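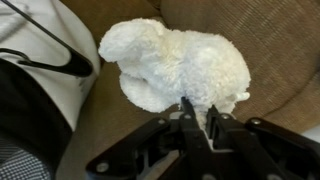
*Reading time: 4 minutes*

Speaker notes, Stovell Institute open seminar, August 18, 2022

**Judging grasps on soft objects from two views: the Divia study**

Good afternoon. I am speaking on behalf of the manipulation group at Stovell. The work was carried out jointly with our partners at Cirar, who prepared the labelling tool, Sepp. The talk covers the method, the main result and the limits we would ask you to bear in mind when reading the report.

## Opening slide: why a soft toy

*(Leave the slide up during the introduction.)*

The question behind Divia is a narrow one. When a gripper closes on something soft, how should a system decide that it has a hold worth trusting? With a rigid object, the gap between the fingers gives a fair answer. With a plush toy, the gap tells us very little. The fabric gives way, the filling moves aside, and the fingers may come almost together with only a thin strip of material between them.

Please look at the point where the fingers meet the toy. The fur is drawn into a narrow fold and the body is pinched in the middle. A person looking at this view can say at once that there is fabric between the fingers. What the person can't say is how much weight that fold would bear. We treat these as separate questions throughout, and the labels in Sepp keep them apart.

## Method

The study uses 190 recorded trials, all on household soft goods and all on ordinary furniture. Of these, 30 were set aside before any training took place and were not opened until the final evaluation. Trials were divided by object, so that no item in the test group had been met in training.

Each trial is recorded from two views. The close view comes from a camera at the wrist and is dominated by the fingers and whatever lies directly beyond them. The wide view takes in the furniture and the items resting on it. The model receives both and gives one score for contact and a second for hold.

Labelling was done in Sepp by trained staff at Cirar. For contact, they marked a single moment in the close view. For hold, they were shown the whole lift and asked whether the item stayed in the fingers until the arm came to rest. Where labels disagreed, the trial was returned for a further reading. Trials that still could not be settled were kept in the set and marked as uncertain. We felt that removing them would flatter the result.

*(Pause here for questions on labelling. If asked about force sensing: none was used. The aim was to find out how far vision alone could be taken.)*

## Setting

We made a deliberate choice to work in a furnished space. A sofa is a hard surface for this kind of work. The seat gives under pressure, the weave can be mistaken for the texture of a garment, and white items may lie next to other white items with few clear edges between them. A toy resting along the top of a back cushion also presents a different problem from one on the seat, as the arm has less room to approach.

Please note the mesh hamper and the white cloth over its rim. In the wide view, the dark mesh and the folds of the cloth compete for attention with the smaller items. The remote control overlaps the purple card beside it, and a method that separates objects by outline alone may well join the two. We advise against clearing such things away before recording, provided that the arm can move safely.

The clamp on the side table deserves a brief mention. Equipment fixed to domestic furniture can shift under load, and a small shift is enough to spoil the match between the views. Our procedure is to check the alignment at the start of every session and again after any knock to the table.

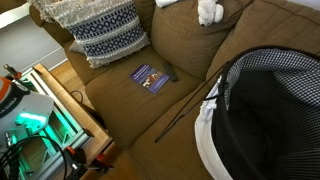

## Result

The main finding is that the two scores draw on different views. Contact can be judged almost entirely from the wrist. When the wide view was withheld, the contact score on the test trials barely changed. The hold score fell clearly under the same treatment, and the fall was greatest for long or floppy items, where much of the weight hangs outside the close view.

A second finding concerns the fold itself. We had expected deep folds to go with secure holds. In the test trials, the depth of the fold was a poor guide. The position of the fold along the body of the item was more useful, with pinches near the middle generally scoring better than those towards one end.

*(Do not quote percentages at this point. The full tables, with ranges, are in the report.)*

## Limits

The test group is small and the findings should be read as a direction for further work. All trials used the same design of gripper. Transparent, wet and very heavy items were left out altogether. The lighting was even in most sessions, and we have not tested the method in a dim room.

## Next steps

Cirar will extend Sepp so that staff can mark uncertainty on a scale. At Stovell, a second round of recording is planned for January, with a wider range of furniture and some bedding. Requests for the labelling guide may be made through the Divia project office.

*(Thank the audience, then return to the opening slide for questions.)*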